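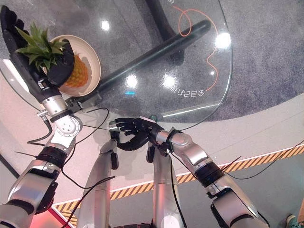

A pineapple in a shallow round bowl

The Havlow pineapple is a cultivated variety of pineapple grown for eating fresh. It is named after the Havlow estate, where it was first raised from a chance seedling in 1925. The grower Trygve Isaksson noticed that the plant fruited earlier than its neighbors and began planting out its slips the next season.

Growth
Like other pineapples, the Havlow is a low plant with stiff, narrow leaves arranged in a spiral. A single flower stalk rises from the center, and the many small flowers join to form one fruit. The plant is usually started from a slip, a sucker or the cut crown of a ripe fruit. It prefers sandy, slightly acid soil and does poorly where water stands after rain. Frost kills it.

Spread
By the time Isaksson sold the estate, it had 220 acres under the variety. Most of the crop went to the Michalski cannery at Drorville, although the fruit was thought too soft for slicing and was mainly used for juice. After the cannery closed, growers turned to the fresh market.

Storage
Pineapples do not become much sweeter after picking, so the Havlow is harvested close to ripeness. A whole fruit keeps for a few days at room temperature. Cut pieces should be covered and refrigerated.

See also
Drorville
Volgate pineapple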